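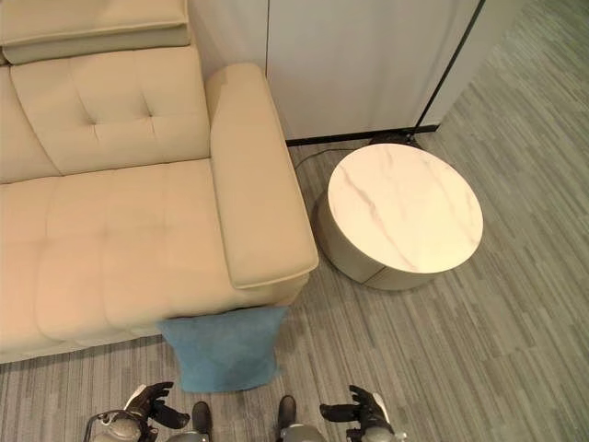
Journal > Volume Archive > Indoor Surfaces > Article
Search this journal Enter keyword or author
September 11, 2019
Perrine Ferrand, Oldřich Holub, Gwawr James, Moataz Belhaj

3. Sampling surfaces and dust recovery

3.1 Selection of surfaces

Settled dust in living rooms was sampled by surface class, following the scheme used in the Drastness pilot. Four classes were defined: bare floor, carpet, hard horizontal furniture, and upholstery. Upholstery was further divided by cover (woven or smooth) and by relief (flat or tufted). The last division matters most for recovery. In a tufted back of the kind in Figure 1, the cover is drawn down into a small dimple where the stitched seams meet, and a flat nozzle passes over the low point without touching it. Smooth covers that resemble leather were coded as smooth whatever the actual material, as field staff could not separate real from imitation leather reliably by eye. Tables with a stone top, including marble, were coded as hard horizontal furniture. A striped carpet was coded the same way as a plain one.

Surfaces under potted plants, pet bedding and open windows were left out. Where a room held more than one piece of upholstered seating, the piece nearest the main door was taken.

3.2 Collection

Samples were drawn through a preweighed cellulose filter held in a straight-sided nozzle. On flat surfaces the nozzle was moved in parallel passes inside a card template, first along the long side and then across it. On tufted surfaces the template was placed so that at least one seam crossing fell inside the opening. Two samples were then taken from the same opening: one with the flat nozzle, and one with a narrow tip run along each seam and held at each crossing. The two filters were bagged and weighed separately.

Residents were asked not to vacuum or wipe the selected surfaces between the first visit and the sampling visit in April. Compliance was recorded by interview only. Filters were conditioned at constant humidity before each weighing, and field blanks were carried to every home and handled in the same way as the samples.

3.3 Sample set

The full set covers 300 homes in Hollstead and Gonari and contains 2836 filters, excluding field blanks. Of these, 804 came from upholstery. Hollstead homes were sampled by Holub and Gonari homes by James, so any difference between the towns may include a difference between operators. A joint session was held before the fieldwork to align nozzle pressure and pass speed, but the operators did not exchange towns during the study.

3.4 Treatment of paired filters

For tufted upholstery, the flat and narrow masses were summed to give the total load and also kept as a ratio. The ratio is used in Section 4 as the measure of retention in relief. It is not corrected for the depth of the dimple, which was not measured. Huet's correction for pile height was applied to carpet samples only. Filters with visible fiber clumps or hair were reweighed after removal with tweezers, and both weights were retained.

Weights below the detection limit were replaced by half the limit. We thank Jérémie Hoarau for the design of the narrow tip.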